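Session 8: Where does the tool think it is?
June 2022
Notes by M. Tymoshchuk, Punbridge evening course in robot software

Last time we got as far as reading the two streams side by side, and I promised we'd come back to the question of which way is up (thank you for being so patient with my drawing of it!). Today it's pose estimation, and I'd like us to take it slowly, as everything in the planner leans on it later.

Each tool works out its own movement from its camera, and the trouble is that each one starts counting from its own zero. Two tidy paths, then, and no idea how they sit together. 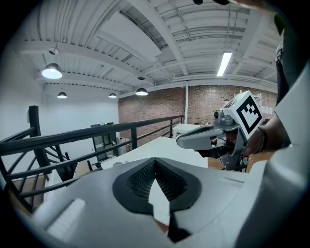 A square marker of known size helps a great deal, because its four corners give you a position and a tilt in one go. Muvuner does the corner finding for you, and Bivelari takes the result and joins the two paths up. Do check the marker size in your settings file before you run anything – last year's default was 43 mm, and a wrong value will stretch every distance without a word of complaint.

For homework, take the April recording, all 317 samples of it, and plot the gap between the tools over time. Smooth it if you like, but hand in the raw plot as well.

Comments

Is the homework plot in metres or millimetres?

Metres please, and label the axes!

My path comes out mirrored. Swapping the corner order fixed it, in case anyone else is stuck.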